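Chapter 4
The Calculator on the Desk

Pick up the nearest desktop calculator and have a really good look at it before you press anything. Most of us have used one since primary school and could not draw it from memory! In this chapter we put that right, and by the end you should be able to run a column of 40 figures without losing your place or your temper.

Chapter 3 left you with the Cornurstead order book and a pencil. You added it by hand, you checked it by hand, and if your class was anything like Mirjam Aerts's group at Sombridge, you found at least one total that refused to agree. Keep that page open. We are going to work it again, this time with the keys.

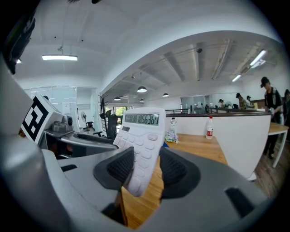 A calculator has very little on its face, and I love that about it. There is a display for the answer, there are the keys, and on many models there is a small dark strip that turns light into power (office lighting is usually plenty, so sit where it's bright). Everything you need for the Cornurstead book is within reach of one hand.

The display deserves more respect than it gets. Try dividing 407 by 69. The answer fills the display with digits, and your first job is to decide how many of them mean anything. If those are dollars shared among customers, you want two places after the point and the rest can go. Say the rounded figure aloud, then write it down. You'll be surprised how often your ear catches a slip your eye missed.

Before you start, learn these words. They come up in every section.

Entry: the number you are keying in now.
Operator: the key that says what to do with it.
Running total: the sum so far.
Clear: wipes the calculation. On many models a separate key wipes only the last entry.

Warm-up 4.1
Estimate the total of the first page of the order book to the nearest hundred dollars. Write your estimate in the margin. Now key in the page from top to bottom, clear, and key it in again from bottom to top. Compare all three figures with a partner, and keep them for Section 4.2, where we go hunting for swapped digits.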